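Drying the small things indoors

Naveen Uniyal has lived without a dryer for seven years, and for most of that time he hung his socks over the backs of chairs. He runs the home goods shop Vendeda, where he now sells racks, pegs and clip hangers, and he agreed to talk about the part of laundry most people leave in a heap.

"Shirts are easy. You put them on a hanger and walk away," he said. "It's the washcloths, the thin scarves and the underwear that end up on the radiator."

His answer is a round clip hanger hooked over a wooden dowel. The ring takes up little room, and the clothespins hang from it all the way around, so a few small pieces can share one hook. He likes a tray under the dowel as well – his floors are old pine and he has already ruined one board.

Uniyal clips a heavier cloth along the front by its edge and lets it hang down. Sheer fabric goes behind it, held at a single point if it is light enough. "One pin is fine for something thin," he said. "You get a little peak in it. That drops out when you fold it."
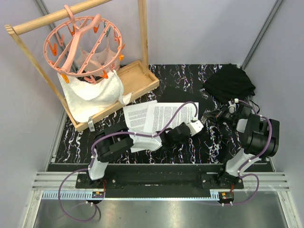
What goes wrong

The complaint he hears most at the shop is about pins that snap. He blames sunlight. A plastic hanger left on a balcony all summer gets brittle, he said, and customers bring them back in December asking for spare pins. He keeps a jar of odd ones under the counter and doesn't worry about matching colors.

The other problem is balance. Load one side of a ring and the whole thing tips, and the wet pieces slide together. He tells people to start with the two heaviest items on opposite sides and fill in from there.

Dark clothes he does last, in a separate batch. "I had a black T-shirt bleed onto a white towel once," he said. "My wife still uses the towel. It's gray now."

He checks the thin pieces after 30 minutes and turns any that are touching. The thick ones stay up overnight, with the window open a crack if the weather allows.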